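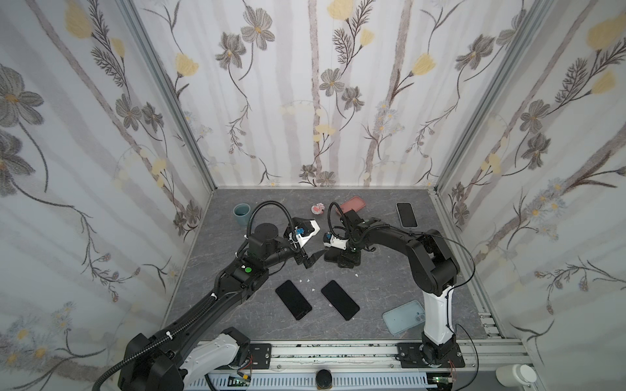

Bring back the long lease. I mean it.

I've rented in Tarkosgate for most of my adult life and every year it's the same letter. Sign by June, new rent, 4 weeks to decide. Last time it was 166 a month more. Same windows, same boiler, same stairs.

And what does a one year lease do to a person? You don't paint. You don't plant anything that takes two summers. You buy the cheap curtains. Wallpaper – forget it, my lease has a whole clause on wallpaper, longer than the one on fire exits. So you live in beige and you wait for the letter.

Landlords say they need the flexibility. Fine. Flexibility for what? The Faston building has 109 apartments and the same company has owned it since before I moved to town. They aren't going anywhere. It's the tenants who get to be flexible, with a van and a deposit they might see again.

Five years, with the increases written down on day one. Let people out early if they give decent notice. Let them hang things and dig things up and paint the hall green, and put it back at the end if the owner really cares. Most wont care.

Yes, some owners would start the rent higher. I'd pay it. My last move cost me 1,000 before I'd bought a single shower curtain, so teh math isn't hard.

The city takes comments on the rental code until 5 p.m. on the last day of the month. Short ones count. Mine was two lines – five years, and let me pick the walls.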